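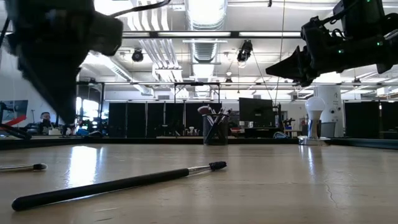
The Varkik is a pair of tabletop arms sold as a kit, and I have been running one set in a shared workshop since October. The build is for sorting and handling small tools: brushes, pens, files, anything long and thin that gets left lying on a bench. I chose makeup brushes as the test load. They are cheap and light, and they vary in shape more than most hand tools do. This review covers assembly, the grippers, the software and the noise.

## Assembly

The kit arrives as two boxes, one per arm, plus a flat packet with the cables and fixings. The printed guide is clear up to the wrist and poor after it. Step 8 shows the wrist motor turned the wrong way round, and if you follow it the gripper opens when it ought to close. The online version has been corrected.

Allow two evenings. The first arm took me most of one, the second took half that. You will need your own hex keys. The ones supplied are soft, and mine rounded off on the shoulder bolts.

Cable length is the main fault in the hardware. The leads are long enough for a bench with the power supply directly behind it and no longer. I wanted the arms coming in over the table from opposite sides, so I bought extension leads from Clisorau, which fit without any filing. Tie the cables up high and leave slack at the wrist. If they hang near the gripper they will catch sooner or later.

## Grippers

The standard fingers are narrow and pointed. They are good at picking one item out of a full cup, where a broad pad would push its neighbours aside. They are less good with a handle lying flat on a hard surface. A round handle rolls as the first finger touches it, and the second finger then closes on nothing.

Three changes helped:

- Slow the final 5 mm of the approach to the lowest setting.
- Bring the fingers down across the handle at a right angle. Small errors in angle matter more than small errors in position.
- Grip at the ferrule on heavier brushes. The balance point is usually near it, and the brush swings less when lifted.

Thin rubber sleeves would help further. Vainio sells a set, but they add enough width to spoil the work inside the cup, so I took them off again.

Grip force is set in steps from 1 to 8. Step 3 holds every brush I have tried. At step 6 a painted handle shows marks.

## Repeatability

I ran 988 pick-and-place cycles over the test period, each one lifting a brush from the table and putting it into a pen cup. The log does not separate failures by cause, which is a poor omission in a product of this type, so I cannot give a clean breakdown. Most misses in my own notes were rolled handles. After them came brushes laid down at the limit of reach, where the arm is nearly straight and sags slightly under its own weight.

The shoulder joint drifts as it warms up. Run the homing routine again after the first half hour and the error goes away for the rest of the session.

## Software

The control program is called Prireteo. It runs on an ordinary desktop machine and starts quickly. Recording a movement by hand and playing it back is simple. Editing the result is not: points are listed by number only, with no preview, and deleting one renumbers all those after it. Save a copy before changing anything.

Two-arm working is supported but basic. Each arm can wait for the other at a named point. There is no collision checking between them, so keep a strip down the middle of the table that only one arm may enter at a time. I set this up as a pair of waits and have not had a clash since.

A recorded movement is limited to 3000 points. At the default sampling rate that was ample for one brush and tight for a whole cupful. Halving the rate made no difference that I could see to the path.

## Surface and lighting

A glossy tabletop is a poor choice if you plan to add vision. Overhead strip lights reflect off it, and the bright patch moves as the camera does. A sheet of matt card fixes this and also gives the handles something to sit on, so they roll less.

## Noise

Moderate. The motors whine when holding a pose under load and are quiet when moving. The release setting at idle stops the whine, but the arms drop when it engages, so park them low first.

## Verdict

Good mechanics, short cables, a weak editor. I would buy the arms again at the same price and would wait for a new version of the software before buying a second pair. Anyone handling items with flat sides will have an easier time than I did.

**Build:** 4 out of 5
**Grippers:** 4 out of 5
**Software:** 2 out of 5
**Guide:** 3 out of 5, using the online version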